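Studiotechnik > Effekte > Federhall > Zedov Hendier

Zedov Hendier, Federhall im 19-Zoll-Format

30. November 2019, von der Werkstatt Ots

Der Hendier ist ein Federhall. Man schickt auf der einen Seite Ton hinein, dann wackeln drinnen ein paar Stahlfedern, und auf der anderen Seite kommt der Ton mit Raum wieder heraus. Das Verfahren ist alt, mechanisch, ungenau und in jeder halbwegs modernen Aufnahmesoftware als kostenlose Beigabe enthalten. Wir bauen ihn trotzdem, in Evach, von Hand und zu einem Preis, für den man sich auch ein brauchbares Fahrrad kaufen könnte.

Wer jetzt noch liest, hat entweder schon ein Fahrrad oder spielt Surfgitarre.

Woher er kommt

Die erste Fassung entstand, als in unserem Proberaum ein alter Gitarrenverstärker den Dienst quittierte und von ihm nur der Hallteil weiterlebte. Der klang allein besser als vorher zusammen mit dem Rest. Es folgten ein Schuhkarton, ein Brotkasten und eine sehr lange Phase mit Brummen. Der Hendier ist die vierte Fassung und die erste, die wir Leuten zeigen, mit denen wir nicht verwandt sind. Die dritte gibt es noch. Sie steht in der Werkstatt und empfängt abends einen Mittelwellensender.

Klang

Drei Federn unterschiedlicher Länge laufen parallel in einer Wanne aus Stahlblech. Die kürzeste liefert das metallische Tropfen, das man aus alten Dub-Produktionen kennt, die beiden längeren sorgen für das, was danach kommt. Bei Gesang klingt das weich und ein bisschen nach Turnhalle. Bei der Snare klingt es nach Snare plus Besteckschublade. Manche bezahlen genau dafür, andere drehen dann den Höhenregler zurück, der deshalb sehr groß geraten ist und rechts außen sitzt, wo man ihn auch im Dunkeln findet.

Auf Bass raten wir zum Tiefenfilter. Ohne Filter geraten die Federn in eine Art Seegang, der auf Kopfhörern eindrucksvoll ist und in der Mischung alles andere überschwemmt. Der Filter hat drei Stellungen: aus, vernünftig, Telefon.

Eine Vorverzögerung gibt es nicht. Wir wurden danach so oft gefragt, dass wir eine gebaut und angehört haben, und danach haben wir sie wieder ausgebaut. Wer sie braucht, hängt ein Delay davor.

Bedienung

Auf der Frontplatte sitzen fünf Regler und ein Schalter. Von links nach rechts: Eingang, Antrieb, Tiefen, Mischung, Höhen. Der Schalter heißt »Ruhe« und kappt den Eingang, während die Federn ausschwingen. Ein Display suchen Sie vergeblich, Presets auch. Wer eine Einstellung wiederfinden will, nimmt einen Bleistift; der Lack verträgt das und lässt sich feucht abwischen.

Antrieb bestimmt, wie kräftig die Federn angeregt werden. Bis zur Mitte bleibt es gesittet. Im letzten Viertel verzerrt die Treiberstufe hörbar, und zwar so, dass wir es ins Datenblatt geschrieben haben, bevor es jemand reklamieren konnte. Die kleine rote Lampe leuchtet ab diesem Punkt. Sie warnt nicht, sie gratuliert.

Im Einsatz empfehlen wir einen klassischen Ausspielweg mit der Mischung ganz auf Hall. Im Kanalzug funktioniert das Gerät auch, dann bitte sparsam dosieren. Für Gitarristen liegt auf der Rückseite ein unsymmetrischer Eingang mit hoher Impedanz, den man mit dem Pedalboard verbinden kann, ohne dass etwas Schlimmes passiert. Der symmetrische Eingang ist dann stumm geschaltet.

Einbau und Aufstellung

Der Hendier belegt zwei Höheneinheiten und ist tiefer, als die meisten denken. Messen Sie nach, bevor Sie die Schrauben holen. Die Wanne ist innen an vier Gummilagern aufgehängt, was Trittschall schluckt, aber keine Wunder vollbringt. Wer beim Solo gegen das Gestell tritt, hört das Solo und danach den Tritt, mit Fahne. Im Reggae gilt das als Stilmittel.

Am besten sitzt ein Federhall im oberen Teil des Gestells und möglichst weit weg von dicken Netztrafos. Endstufen gehören ohnehin nach unten, schon der Schwerkraft zuliebe. Zwischen Hall und nächstem Netzteil lassen Sie zwei Höheneinheiten Platz, eine Blende davor genügt. Brummt es dennoch, das Gerät probeweise herausnehmen und in der Hand drehen. Es gibt fast immer eine Richtung, in der Stille herrscht, leider ist es gelegentlich die hochkante.

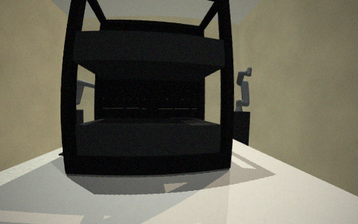
Offenes Rack in Schwarz, Computergrafik. Der Hendier wird ohne Gestell geliefert.

Offene Gestelle sind uns lieber als geschlossene Schränke. Das hat wenig mit Wärme zu tun, denn der Hendier wird kaum handwarm, und viel mit Blechtüren, die bei bestimmten Basstönen mitsingen. Wir haben einen Nachmittag lang einen solchen Schrank mit Filz beklebt. Er singt jetzt tiefer.

Auf dem Schreibtisch geht es ebenfalls. Vier Gummifüße liegen im Karton und werden mit den beigelegten Schrauben befestigt. Bitte keine längeren nehmen. Hinter dem vorderen linken Loch sitzt die Platine, und die hat zu längeren Schrauben eine klare Meinung.

Transport

Für unterwegs lassen sich die Federn verriegeln. Der Hebel dafür sitzt hinten neben der Netzbuchse und trägt die Aufschrift FAHRT. Steht er auf FAHRT, kommt kein Hall. Das ist die häufigste Anfrage an unseren Kundendienst, deutlich vor der zweithäufigsten, ob man den Hebel auch weglassen könne. Kann man. Die Federn verhaken sich dann auf Kopfsteinpflaster ineinander und müssen zu uns nach Evach, wo wir sie mit einer Häkelnadel und viel Geduld wieder trennen. Die Häkelnadel berechnen wir nicht.

Technische Daten

Bauform: 19 Zoll, 2 HE
Federn: drei, parallel, in gelagerter Stahlwanne
Eingänge: XLR symmetrisch, Klinke unsymmetrisch (hochohmig)
Ausgänge: XLR symmetrisch, Klinke unsymmetrisch
Regler: Eingang, Antrieb, Tiefen, Mischung, Höhen
Schalter: Ruhe (Front), Fahrt (Rückseite), Netz (Rückseite)
Netzteil: eingebaut, Kaltgerätebuchse
Frontplatte: Aluminium, grau lackiert
Fernsteuerung: Fußschalterbuchse für Ruhe, Schalter nicht enthalten
Software: keine
Updates: siehe Software

Lieferumfang

Gerät, Netzkabel, vier Gummifüße samt Schrauben, vier Rackschrauben mit Kunststoffscheiben, gedruckte Anleitung. Die Anleitung hat einen Abschnitt zur Fehlersuche, der mit dem Hebel FAHRT beginnt und mit dem Hebel FAHRT endet. Dazwischen stehen auch andere Dinge.

Ausführungen und Preise

Hendier Mono: 1.198 Euro
Hendier Stereo: 2.139 Euro

Der Stereo ist im Wesentlichen zweimal Mono in einem Gehäuse mit drei Höheneinheiten und gemeinsamem Netzteil. Beide Wannen sind von uns aufeinander abgestimmt, bis sie ähnlich klingen. Gleich klingen sie nie, das geben die Federn nicht her, und die Breite im Stereobild kommt genau daher. Wer zwei Monogeräte kauft, erhält dasselbe mit mehr Abweichung und weniger Geld auf dem Konto.

Die Preise enthalten Mehrwertsteuer und Versand im Inland. Von der aktuellen Serie bauen wir 200 Geräte, Mono und Stereo zusammengerechnet. Danach ist der Vorrat an Federn verbraucht, den wir im Juli einer Firma abgekauft haben, die vorher Küchenwaagen herstellte. Ob es mit anderen Federn weitergeht, müssen wir hören. Die Proben, die bisher hier liegen, klingen nach Küchenwaage, was die Waagenfedern komischerweise nie taten.

Rückgabe und Service

Sie können das Gerät 30 Tage lang ausprobieren und zurückschicken, wenn es nicht passt. Bitte im Originalkarton und mit verriegelten Federn. Bleistiftstriche wischen wir selbst weg, lesen aber vorher nach, was Sie eingestellt hatten. Wir haben auf diese Weise schon zwei recht gute Gesangshalls kennengelernt.

Reparaturen übernehmen wir in der Werkstatt. Der Schaltplan klebt innen im Deckel, für alle, die selbst löten. Wer beim Löten eine Verbesserung findet, darf uns schreiben. Wer die Vorverzögerung wieder einbaut, bitte auch, wir hören dann noch einmal hin.

Häufig gefragt

Kann ich Synthesizer damit verhallen? Ja. Bei sehr kurzen Impulsen hört man die Federn deutlich zwitschern. Flächen mögen sie lieber.

Klingt er wie der Hall in meinem alten Verstärker? Ähnlich, mit weniger Rauschen. Das Rauschen können wir auf Wunsch nicht nachrüsten.

Gibt es ihn in Schwarz? Die Frontplatte ist grau. Wir hatten eine schwarze im Muster, auf der man den Bleistift nicht sah.

Passt er ins Auto? Ja, mit Hebel auf FAHRT.

Bestellung

Per E-Mail oder telefonisch in der Werkstatt Ots. Geben Sie bitte an, ob Mono oder Stereo, und ob in der Lieferadresse eine Treppe vorkommt. Lieferzeit derzeit drei Wochen, Stereo vier, weil das Abstimmen der Wannen nur vormittags geht. Nachmittags läuft nebenan die Tischkreissäge.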